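4. Wrist-View Perception and Grasp Gating

Figure 3 shows a wrist camera view from the simulator with the fingers open and an apple between them, before contact.
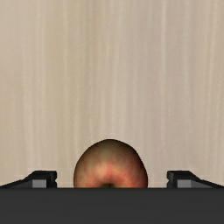
4.1 Masking the Gripper Body

The palm and fingers are always present in the wrist view, and their appearance does not depend on the object being grasped. Early versions of the Dristier segmentation module treated them as ordinary foreground. This caused two kinds of error. The palm edge was sometimes merged with the lower outline of the object, and the dark finger housings were sometimes reported as separate objects when the arm was close to the table.

We now remove the gripper before segmentation. The mask is rendered from the gripper model and the current finger joint positions, using the same camera parameters as the simulator. It is then grown by two pixels to cover errors along the boundary. The lighter pads near the fingertips are kept as a separate label, as the gating step in Section 4.3 measures distance to the pads and not to the housings.

Masking has a cost. In Figure 3 the lower part of the apple is hidden by the palm, and only a dome-shaped upper portion remains for the segmenter. A bounding box fitted to the visible pixels places the object center too far forward along the approach axis. We correct for this as described next.

4.2 Estimating the Hidden Extent

If the object mask touches the palm mask along more than 20 pixels, the object is marked as truncated. For truncated objects we fit an ellipse to the free part of the outline only, leaving out every point that lies on the palm boundary. The fitted center replaces the box center. Objects that are not close to round fall back to the last full outline seen during the approach, moved into the current view by the known wrist motion.

The ellipse fit fails if too little of the outline is free. We require at least 72 free boundary points. Below this number the planner, Gromis, holds its previous estimate and the fingers stay open. Color is not used in the fit. Fruit textures in our asset set vary in tone across a single object - red to yellowish green on the apple in Figure 3 - and color-based outlines split along these changes.

4.3 Closing Condition

The controller may close the fingers only if the estimated object center lies inside the corridor between the two pads and there is free background on both sides of the object. The second test was added after the first round of trials. Without it, an object already pressed against one finger could pass the center test, and closing would push it sideways.

The two gaps need not be equal. In Figure 3 the gap on the right is narrower than the gap on the left, and the state is still accepted. When the ratio of the gaps passes a set limit, Gromis issues a lateral correction in the wrist frame and the test is run again on the next image.

The gate was evaluated on 114 simulated approaches. It allowed closing without correction in 84 of them. The remaining approaches were either corrected or stopped, and are broken down by cause in Section 5.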